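Drikar Dish Soap Concentrate, unscented

Back in stock as of January. Same formula, new cap (the old one leaked, sorry).

Makes 128 sink fulls per bottle. One capful per sink, warm water, done. No dye, no perfume. Fine for white dishes and for stuff with ridges where grease likes to sit. Not for dishwashers!! It will foam all over your floor.

Sizes: 20 oz bottle, 62 oz refill pouch. Pouch fits the Lirneck pump stand, sold seperately. Pouches ship flat, bottles ship upright in a carton.

Hard water? Use two capfuls. Rinse well either way.

White dishes, ridged inside.

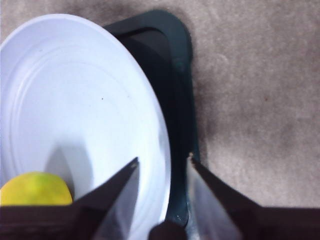
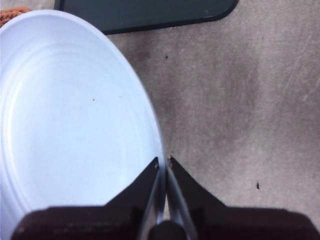
Rodica Zamfir wrote in to say one capful was plenty for her even with hard water, and that two left her rinsing forever. So start with one and see. She also asked if the old caps fit the new bottles. They don't, the thread is different. Email us and we'll mail you a new one free.

Orders in before 2 pm go out same day. Returns on unopened bottles only, pouches too.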